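Review: the Melau folding prayer bench from Avcı

Posted December 9, 2024

I bought the Melau bench in September and have used it nearly every day since then, so this is written after 3 months of regular use. I paid for it myself. The short version is that I like it, I would buy it again for use at home, and I would not buy it for a group that needs to carry benches back and forth every week.

For anyone who hasn't used one, a prayer bench is a low seat that goes over your calves when you kneel. You kneel on the floor, put the bench behind your thighs, and sit back on it. Your weight goes onto the seat and off your heels and ankles. People use them for silent prayer, for the daily office, for lectio divina, and for plain sitting meditation. They are different from a kneeler, or prie-dieu, where you stay upright and have a shelf in front of you for a book. I have used both and they do different jobs. If you mostly read set prayers out of a book, think about a kneeler first.

What I had before

My old bench was an Enex, the fixed kind with legs glued and screwed in place. I had it for years. It never broke, but it took up floor space in a small room and the seat was cut at an angle that was too steep for me. After twenty minutes I would feel myself sliding forward, and I'd spend the rest of the time correcting for it. I put a folded towel on it, which helped some. When I moved to a smaller apartment I wanted something that could go behind a door.

I also looked at the Wamia, which is the one that comes up most in discussion groups. It has a single leg in the center, so you balance on it. Plenty of people who sit for long periods say good things about it. I tried one at a retreat house and found that I was thinking about the balance the whole time. That may go away with practice. I didn't want to spend the money to find out.

The bench itself

The Melau is catalog number 2953 for the standard height. There is also a tall version, and I'll say something about that below. The seat is solid beech with an oil finish. The legs are hinged on the underside with a brass hinge on each one, and they fold in flat against the seat. When it's folded the whole thing is thin enough to stand behind a bookcase. A pad comes with it, cotton on the outside with a foam core, held on by two straps.

The underside edges of the legs are rounded, so the seat tips forward or back a little as you shift. That is the feature I bought it for. With the Enex I had one angle and I had to fit myself to it. With the Melau I settle into whatever angle my back wants that morning, and it's not always the same one. The rounding is slight. You do not feel like you're on a rocking chair.

The finish is good. No rough spots, and the front edge of the seat has been rounded enough that it doesn't cut into the thigh. The grain on mine has a darker streak at one end, which I don't mind. The hinges were stiff out of the box and loosened up in the first week.

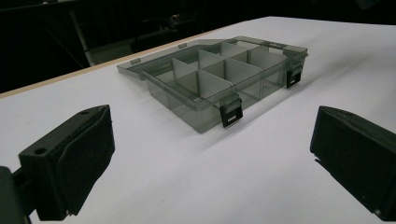 One thing I would change is the way the legs stay open. There is no lock. Your weight holds them in place, and once you're sitting there is no problem at all. But when you're getting into position, reaching behind you to set the bench over your calves, it is easy to knock a leg partly closed with your foot. I've done this enough times that I now set the bench down, check both legs by feel, and then lower myself. It adds a few seconds. In a dark chapel with other people already sitting in silence, it also adds a clack of wood on wood that everyone can hear. A small magnet in each leg, or a simple catch, would take care of it.

The pad

The pad is the weakest part. The foam was fine for the first month and then started to flatten in the middle. By now I can feel the board through it. The straps are elastic and they work, but the pad creeps backward while you sit and has to be tugged into place before the next use. The cover comes off for washing and went through a cold wash without shrinking. I've since cut a piece of wool felt to size and laid it under the pad, and that has made it comfortable again. Avcı sells a replacement pad with a buckwheat filling. I haven't tried that one and can't tell you if it's any better.

If you're used to sitting on bare wood you may not care. One of the older Enex users in my group sits on bare wood every time and prefers it.

Height

This is where most people go wrong with a bench, so please measure before you order anything. Kneel on the surface you're going to use, with whatever mat you normally have under you, and sit back as far as you comfortably can. Have somebody measure from the floor to where you'd like the seat to be. If your knees are sore or your ankles don't flex well, go higher than you think.

The standard Melau suits me, and I'm of medium height with long legs. On a thick mat your knees and shins sink in and the bench legs sink in less, so the seat ends up feeling higher. On a hardwood floor with a thin rug it feels lower. I use mine on carpet with a folded blanket.

A friend with a bad knee tried mine and couldn't use it. The angle at the knee was still too sharp. The tall version would have been a better test but I didn't have one on hand. Anybody with a knee replacement or serious arthritis should ask a doctor before kneeling for any length of time, and should also know that a chair is fine. I have met people who felt that praying in a chair was a lesser thing. I don't find that anywhere in scripture or in the tradition as I was taught it. Elijah put his face between his knees, David sat before the Lord, and Hannah seems to have been standing. The posture is there to serve the prayer.

Using it for the office

I say morning and evening prayer at home, and a fairly quiet twenty or thirty minutes follows the morning one. The bench is good for the quiet part and only fair for the reading part. There is no place to put a book, so you hold it or lay it on the floor and bend down to it. For a while I had the psalter on a low stool in front of me, and that worked until I needed to turn pages quickly between the psalm and the canticle. These days I stand for the office and get the bench out afterward. Standing for the psalms is an old custom anyway, and I've come to like the change of position as a way of marking off one part from the other.

For longer sits I've gone up to an hour on a retreat day. My feet were numb at the end of it. That happens to me on any bench. Letting the feet hang over the edge of the mat helps, and so does stretching for a few minutes beforehand. My back was fine, and I can't say that about an hour on the Enex.

Carrying it

Avcı describes the Melau as a travel bench. I think that is a stretch. It folds flat, yes, but beech is heavy and no bag is included. I took it on one train trip in a canvas shopping bag and the hinges wore a small hole in the cloth. The legs also swing loose when you carry it upright. I tie a strip of cotton around it now. If you fly to retreats, look for something lighter with legs that come off.

Our prayer group talked about buying 6 of these for the parish hall, where we meet on weekday evenings. I advised against it, mainly on account of the missing catch and the pads. The group went with plain fixed benches that stack. For a shared set that gets pulled out of a closet by different people every week, I think fixed is the right way to go.

Ordering and service

The bench was shipped in a plain carton with a paper wrap and arrived in good condition. A card inside explained how to oil the seat. It gives no advice on posture or height, and a beginner could use some. One of the hinge screws was loose when I unpacked it and needed half a turn with a screwdriver. Check yours before you sit down.

I wrote to Avcı in the second month with a question about the foam. The reply took 3 days and was polite. They offered me a discount on the buckwheat pad but not a free replacement for the original, and said some flattening was normal. I'd have liked a better answer on a bench at this price.

Good points

Solid seat with a smooth finish
Rounded legs that let the angle adjust to you
Folds flat and stores easily in a small room
Comfortable for the back over a long sit

Bad points

No catch on the legs, so they get knocked closed
Foam pad flattens early and slides
Heavy for something sold as a travel item
No bag

Who should get it

If you pray at home, in a room that has to be used for other things, and you already know that kneeling works for you, the Melau is a good choice. It will be put away behind a door and come out again the next morning without any fuss. If you're new to this, borrow a bench first – most retreat houses have a few in different heights, and an afternoon with one of those will tell you more than a review can. If you can leave a bench out all the time, a fixed one costs less and has nothing on it to come loose.

I'll add a note here if the hinges give me any trouble. So far they've held up fine, and I put a second coat of oil on the seat last week.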